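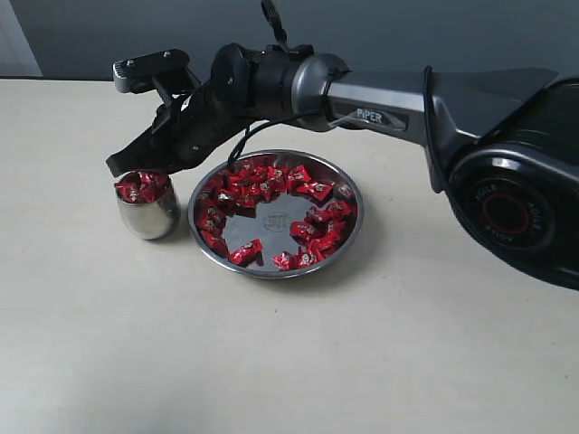

Prurkholm Support Desk
Request type: Incident, teleoperated demonstration
Project: Fleda
Status: Resolved, monitoring
Opened: 8/1/25
Reported by: Freya Treloar
Assigned to: Kenneth Ritchie
Priority: Normal

Summary
Gripper closes late during remote demonstrations of the candy transfer task. Recorded demonstrations are being rejected at review.

Description from requester
The task in use is the transfer of wrapped candies between the round steel tray and the small steel cup. The operator guides the PiPER arm by means of the hand controller, and the session is recorded by Trullis for later training. Since Friday morning the gripper has responded to the trigger noticeably later than the arm responds to the operator's hand. The arm arrives above the cup as expected. The jaws then remain open after the trigger has been pressed, and the operator tends to press again. The second press is also carried out, so the candy is released when it should be held.

Of 29 demonstrations recorded in the morning session, the reviewer accepted 2. No error message is displayed. The arm has not stopped or faulted at any time.

Steps already taken by requester: restarted Trullis; restarted the hand controller; repeated the task with a second operator (Davina Drummond). No change.

Entry 1, Kenneth Ritchie
Request received. Please confirm the following:
Whether the delay is present when the gripper is operated from the Trullis control page without the hand controller.
Whether the session profile was changed before the first recording.
Whether any cable at the wrist was moved or reseated.
Please do not delete the rejected demonstrations. They contain the timing records required for this review.

Entry 2, Freya Treloar
From the control page the gripper closes promptly. Cables were not touched. I am not aware of a profile change, but Gitau Obura prepared the station and I have asked him to reply.

Entry 3, Gitau Obura
I can confirm that the profile was changed. The usual Fleda profile would not load, and I selected the one named Mowat in order to begin on time. I understood the two to be the same apart from the storage folder.

Entry 4, Kenneth Ritchie
Thank you. The two profiles are not the same. Mowat was prepared for slow lifting of rigid parts and applies smoothing to the gripper command. The smoothing value in Mowat is 60. In the Fleda profile it is zero. Arm motion is not smoothed in either profile, which agrees with the report that only the gripper is late.

The timing records show the trigger press and the gripper command separately. In every rejected demonstration I opened, the command trails the press. The second press is queued and carried out in full.

The Fleda profile failed to load because its storage folder had reached its limit. The disk itself is in order. I have moved the January recordings to the archive and the profile now loads.

Action for requester:
1. Close the current session in Trullis.
2. Load the Fleda profile and check that gripper smoothing reads zero.
3. Set gripper travel to 100 and open and close the jaws from the hand controller with the arm raised clear of the cup.
4. Record a short trial before resuming. Press the trigger once for each grasp and wait for the jaws.

Entry 5, Davina Drummond
Steps completed in the order given. The jaws now follow the trigger. On the trial recording I picked candies from the ring along the tray rim without difficulty. One matter to note: when approaching the cup, I have been lowering the jaws further than before, having grown used to waiting for them. I would like some practice runs before my recordings are counted.

Entry 6, Kenneth Ritchie
Agreed. Please tag practice runs as "practice" so that they are left out of the training set. The same habit may affect the other operator.

Entry 7, Flora Rennie, Data Review
I have reviewed the trial and find the gripper timing acceptable. The rejected demonstrations should stay rejected. Correcting the timestamps would not help, as the operators were reacting to the delay and their hand movements reflect it. The 2 accepted demonstrations were also recorded under Mowat and I have withdrawn them.

Resolution
Cause: incorrect session profile, selected after the correct profile failed to load.
Correction: recordings archived, Fleda profile restored, gripper response checked by operator and by Data Review.
Further action: Kenneth Ritchie to restrict the Mowat profile so that it cannot be selected for Fleda sessions. Gitau Obura to add the profile name to the station preparation sheet.

The request will remain under monitoring until the next full session has been reviewed. To reopen it, reply to this ticket and attach the session log.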